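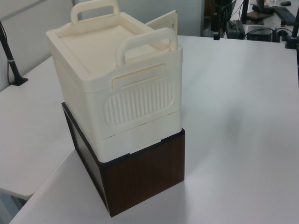
짙은 갈색 나뭇결 상자 위에 올려 둔 크림색 플라스틱 수납함

수납용품 정비 사업 중간 보고

보고일: 2021년 4월 25일
제출처: Anstead 재단 생활지원팀
수행기관: Mimel 생활수납지원센터

1. 추진 현황
본 센터는 귀 재단의 지원으로 1월부터 Braralbridge 지역 공동생활시설의 수납용품 정비 사업을 수행하고 있습니다. 보고일 현재 대상 178세대 중 64세대에 대한 보관 물품 조사를 완료하였으며, 조사 결과는 세대별 기록표로 정리하여 보관 중입니다. 수납함은 문구류, 의류 소품, 상비 물품의 보관에 우선 배정합니다.

2. 수납함 검토
검토 대상은 상자형 수납함이며, 크기와 손잡이 형태, 뚜껑의 개폐 방식, 적층 시 바닥 면적을 중심으로 살펴보고 있습니다. 크림색 수납함은 아치형 손잡이가 두 개 달려 있고 앞면에 세로 골이 난 타원형 부분이 있습니다. 하단의 갈색 상자와 바닥 크기가 거의 같아 좁은 선반에 세로로 쌓는 배치안에 포함하였습니다. 다만 적층 높이의 상한은 아직 확정하지 않았으며, 고령 입주자 세대에는 1단 배치를 원칙으로 할 예정입니다.

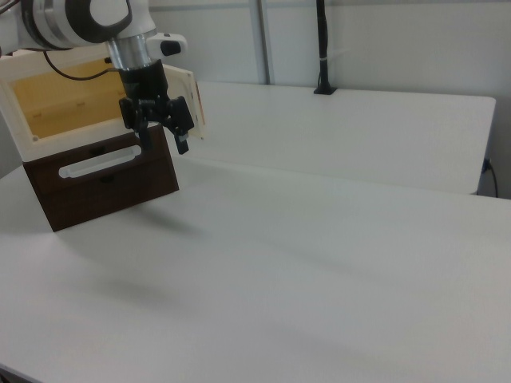

뚜껑이 열린 2색 상자. 하부 앞면에 긴 홈형 손잡이가 있음

뚜껑이 달린 상자는 내부가 따뜻한 노란색으로, 보관품을 식별하기 쉬운지를 별도 항목으로 평가합니다. 뚜껑을 세워 여는 데 필요한 상부 여유 공간은 선반 간격 산정에 반영하겠습니다. 품목별 의견은 Jarman 분관의 의견서와 함께 취합합니다.

3. 예산 및 일정
1차 배정분 중 집행률은 약 23%입니다. 조사 단계가 길어져 구매비 집행이 당초 계획보다 늦어졌으나, 총액의 변경은 없습니다. 잔여 세대의 조사를 마치는 대로 품목을 확정하고 구매 절차에 착수하겠습니다.

4. 협의 요청 사항
가. 선반 보강비를 구매비 항목에서 집행할 수 있는지 여부
나. 2차 배정분의 교부 시기
위 사항에 대한 회신을 받은 후 세부 집행계획서를 제출하겠습니다.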